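本报告由恩洛(Enlow)社区服务中心编制,报送弗拉努茨卡(Flanudska)基金会项目管理部,反映“睦邻课后支持项目”中期执行情况。

报告日期:2023年7月28日

## 一、项目概况

本项目面向索布恰克(Sobczak)片区双职工家庭及隔代抚养家庭的学龄儿童,提供课后作业辅导、阅读活动、营养加餐和家长讲座四类服务。项目于3月正式启动,现设服务点4处,其中三处利用居委会既有用房,另一处设在普莱特科姆(Pletcombe)文化站一层。各服务点均已与场地方签订使用协议,水电费用的分担方式已在协议附件中列明。

## 二、服务开展情况

截至报告日,各服务点累计接待儿童3224人次。学期内服务时间为周一至周五放学后至傍晚六时,暑期调整为上午时段。作业辅导仍是家长需求最集中的内容,低年级以识字和口算为主,高年级以阅读理解和应用题为主。辅导员每周填写一次学习情况记录,由中心统一归档,每月向家长反馈一次。

阅读活动以分级共读为主要形式。中心为各服务点配备了图书共400册,按年级贴色标上架,并建立借阅登记簿。从登记情况看,科普类和历史故事类图书周转较快,诗歌类借出较少。下半年拟适当调整采购比例,诗歌类图书主要用于集体朗读。

营养加餐按照项目协议附表执行,以牛奶、水果和全麦面包为主,糖果、巧克力等高糖食品不列入日常采购范围,仅在节庆活动中少量发放,并事先征得家长书面同意。对有食物过敏史的儿童,各点已建立单独台账,加餐前由当班人员核对。

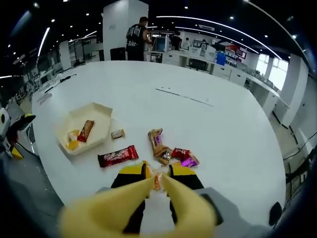

加餐经费实行按月核销。五月起,中心将原有四家零散供货商合并为两家,统一验收标准和送货时间,票据不齐、送货延误等情况明显减少。六月气温升高后,文化站服务点的冷藏条件一度不足,经与场地方协商,已借用其一楼冷藏柜,牛奶改为当日配送、当日发放,剩余部分不过夜保存。

## 三、家长讲座与入户走访

上半年讲座主题包括小学阶段作息安排、屏幕使用时间管理和儿童膳食搭配。其中膳食搭配一讲反响较好,多位祖辈家长会后索取讲义。中心据此将讲义改写为大字版,重点说明如何阅读预包装食品的配料表和营养成分表,以及如何与孩子商定零食的种类和时间。
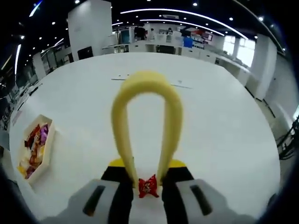 图2 红色包装糖果

入户走访主要面向连续缺勤两周以上的儿童家庭,上半年共走访26户。缺勤原因以家庭搬迁和接送困难居多。对接送困难的家庭,中心已协调相邻服务点接收,并在离点登记表中增加了代接人信息一栏。走访记录按照保密要求单独存放,仅限项目负责人和对应片区社工查阅。

## 四、经费使用情况

项目经费实行专账管理,支出科目与批复预算一致,未发生跨科目调剂。人员补贴和加餐两项支出进度与计划基本相符;图书购置已按计划完成首批采购;培训费执行偏慢,原定六月举办的辅导员培训因场地检修推迟,拟于八月补办。详细收支明细见随附财务报表。

## 五、存在的问题

一是辅导员队伍流动性较大。现有辅导员以在校大学生为主,考试周和假期前后排班紧张,个别服务点曾临时合并年级开展辅导,影响了辅导的针对性。

二是高年级儿童参与率偏低。五、六年级学生家长更看重升学科目,对阅读活动的认可度有待提高。

三是数据登记口径尚未完全统一。部分服务点按到点时间登记,部分按参加活动登记,汇总时需反复核对,增加了基层人员的工作负担。

## 六、下一阶段工作安排

1. 八月完成辅导员补训,内容包括儿童保护、基础急救和学习情况记录的填写规范。
2. 秋季学期起启用统一登记表,由中心按月抽查。
3. 面向退休教师招募兼职辅导员,优先安排在高年级作业辅导岗位。
4. 在索布恰克片区试行高年级专题阅读小组,每两周活动一次。
5. 年底前开展家长满意度调查,问卷初稿于十月报基金会审阅。

## 七、需协调事项

文化站服务点的场地使用协议将于年底到期,续签条件尚在商谈,请基金会协助出具项目延续证明。另,培训费因活动推迟跨入下一季度列支,请予备案。

附件:财务收支明细表;服务点场地协议清单;家长讲座讲义(大字版)

恩洛社区服务中心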